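Search this site
Type and press enter

Gripper comparison: progress report to the Geltomden fund

October 2025
By Wenche Nyberg
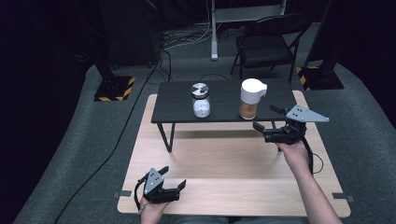
The aim for this period was to compare two sets of fingers for the hand-held grippers, the Prutum pair we started with in June and the Amel pair that came later. Both were tried by the same two operators, Arvid Fjeld and Inna Hladun, working with one gripper in each hand. The trials use ordinary kitchen items on a small black table. Jars are the hardest of these, and we chose a mix on purpose – a shiny metal lid on one, a white plastic cap with a flip section on another – so that the fingers have to deal with more than one shape of top.

We recorded 134 trials in all. Of these, 19 were thrown out, mostly for lost tracking when an operator turned a wrist too far and the plate on top of the gripper could no longer be read. Orathai Saengthong has since changed the tracking settings and the problem is less common, though it has not gone away.

Results so far favour the Amel fingers for lids and caps. They close more evenly and slip less on metal. The Prutum fingers are still better for picking up thin items lying flat. Both operators said the Amel pair felt heavy by the end of a session, and we have shortened the sessions as a result.

The cables remain a nuisance. Each gripper has its own, and Inna asked for longer ones so that she can reach across the table without a pull on the hand. Kostiuk has quoted for these and the cost fits within the present budget.

Work still to do:
Repeat the jar trials with the longer cables.
Finish the flat-item trials – around 100 are planned.
Send the raw recordings to Sirkka Partanen for checking.

We are 2 weeks behind the plan, owing to a late delivery of the second finger set. We are not asking for more money or for a change to the end date.

We use cookies to improve your visit. Accept | Manage settings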